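Worktop surfaces: the matte series

Gallery by Piyumi Ekanayake
June 6, 2023
12 comments | 5 shares

The Tretumitz workshop fitted new tabletops last year and this page collects notes on the finish. The tops were supplied by Casance in a single colour and a single sheen level. The old ones were high gloss, and anyone who worked under the ceiling lights will remember the reflections. The specification for the replacements asked for low glare, an even colour and no printed pattern, so that small parts can be found by eye and marks show up before they set.

Colour was the longest discussion. White was rejected early, as it shows every smear and tires the eyes over a full shift. Dark grey hid screws and black washers. The final choice sits between beige and grey, and the supplier's card lists it under neutrals. Nesma Zaki compared the sample cards at the window and again under the lamps, and noted that the warm part of the colour is easier to see in daylight.

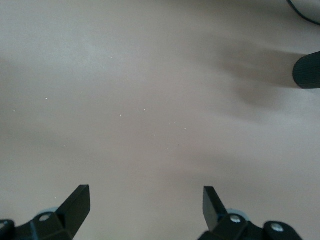 Sheen is measured on the sample card and then checked on the fitted top, as the two do not always agree. A matte surface spreads the light that falls on it, so a lamp to one side gives a slow change in tone across the top in place of a bright spot. The change runs from a pale, slightly hazy area at upper left and centre to soft grey at the right and along the lower edge, with no glare spots in between. Black parts stand out clearly against it. There is no grain to line things up by, and staff who want a straight reference should lay down a steel rule or a strip of low-tack tape.

Cleaning: a damp cotton cloth and a little washing-up liquid, then a dry cloth. Do not use scouring pads or cream cleaners. Both polish the finish in patches, and a polished patch cannot be made matte again on site. For glue residue, use the plastic scraper from the Bilta kit, held flat. Solvent wipes are allowed on marks smaller than a coin, but test them on the underside first.

Abrasion: the sample panel was rubbed for 4000 cycles with a dry felt pad. Sheen rose slightly at the centre of the track and the colour did not shift. The panel is kept in the Bhattacharjee store with the sample cards, on the shelf by the door - please sign it out.

Heat: use a mat under soldering irons and glue guns. The supplier gives no figure for brief contact and we have not tested it.

The tops will be checked for sheen again in August, at four points each. Readings will be added to this page.

12 comments
Share this gallery (5)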